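Tretari: show the arm once, then let it practise

Hello, and thanks for stopping by! I'm Ashok Vashisht, and I look after the Tretari at Prultance. It's a teaching kit for arms on a tabletop. You move a hand controller, the arm follows, and everything it did gets saved as a demonstration you can replay, trim or bin.

I came to this from writing waypoints by hand, and I wasn't fond of it. With the Tretari you pick up the Helmy (our hand controller, a bit chunky but very comfy), squeeze to close the gripper and off you go. If you've got two arms, plug in a second Helmy and drive both.

Practising in the simulator

Every kit comes with Sellement, our practice room on a screen. I always start people there. You get a table, arms, taped floor and a few small things to go after, and you can switch between the room view and the wide round view that looks out past the gripper fingers. I drive mostly from the round one, though the curved edges take a bit of getting used to.
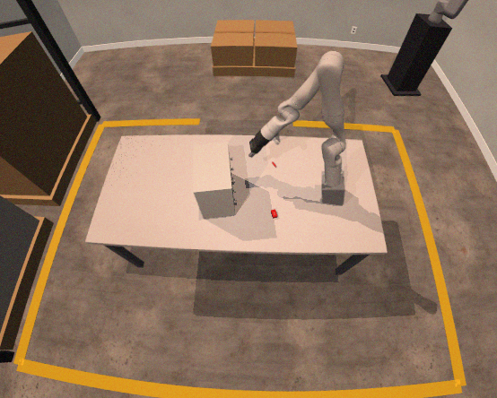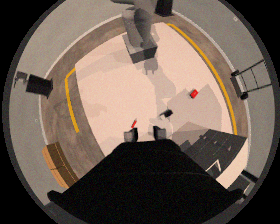
Small red pieces on the tabletop, in both views, with nothing in the gripper.

What I'd tell a new driver

Go slower than you think you need to. My first demos were all jerks and second thoughts, and the arm learned every one of them (sorry, arm). Line up over the piece, pause, come down, squeeze, pause again. Keep one view open for the approach and flip to the other if you lose your sense of depth. The shadows help a lot too!

Tarek Amrani on our support desk likes to record 16 good runs of a task before training anything. I get impatient and try sooner, then usually go back and record more.

What's in the box

One Helmy controller with wrist strap
Tretari control unit and power lead
Sellement licence for one computer
Printed quick-start guide

Prices

Single-hand kit: £1,715
Two-hand kit: £3,963
Upgrade from single to two-hand: £1,402 if you send your old control unit back, and yes, that does come out cheaper than buying the pair up front. Tarek keeps telling me to fix it. I'm leaving it until August.

Orders in by Friday lunchtime go out the following week. If you're not sure your arm will work with it, send me the model number and I'll check before you pay for anything.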